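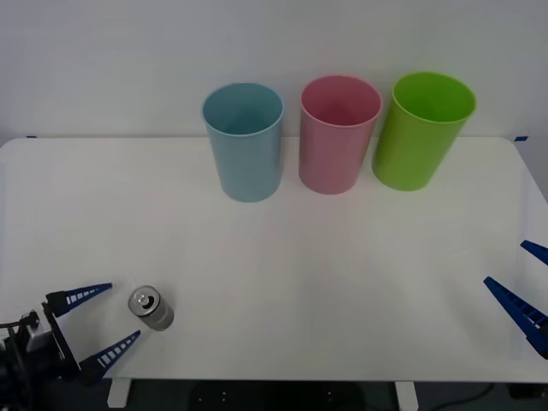 The two-arm build at the Bradholm workshop, with the three cups used for practice runs.

A pair of robot arms built by members of the Bradholm shared workshop will be on show at the spring open house in April, the group said.

The arms have taken up one bench at the workshop since last fall. Costel Vlachou and Khrystyna-Mariia Panasiuk started the project and now spend two evenings a week on it. The bill so far is $1,319, most of it for motors, and members covered $185 of that by selling off old shop tools.

"We wanted two arms because one arm can't hold a thing and work on it," Vlachou said. "We also didn't know how much more wiring that would be."

The fingers are blue with rows of openings along their length. Panasiuk drew the shape herself and said the current version is the fourth. The first three bent too much near the tips.

For practice the builders keep the table simple - three plastic cups in blue, pink and green at the back, and a drink can to pick up. Blue tape marks the back corners of the table so that it can be set up the same way each time.

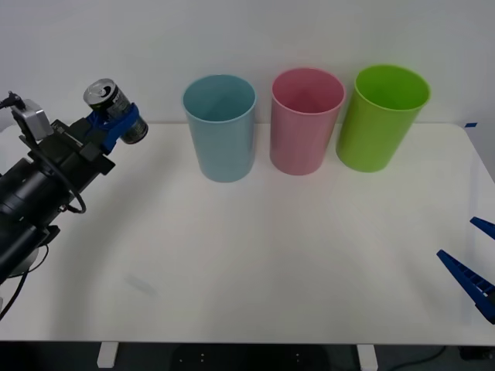 The left arm holds a can at an angle in its blue fingers.

Panasiuk keeps a paper log of every run, which now stands at 165 entries. She said cans are harder than cups because the fingers have to meet the side squarely, and a can lying down will roll if one finger touches first.

Software for the arms was written by Dušan Vukadinović, a retired machinist who joined the workshop two years ago. He named it Prurnar and plans to give copies to anyone who asks. A parts list will be handed out at the open house as well.

Still on the list are a cover for the cables and a stop button that can be reached from both ends of the bench. The button has to be in before visitors are let near the table, Vlachou said.

The open house starts at 10 a.m. Space at the bench is limited to 20 people at a time, and children need to come with an adult.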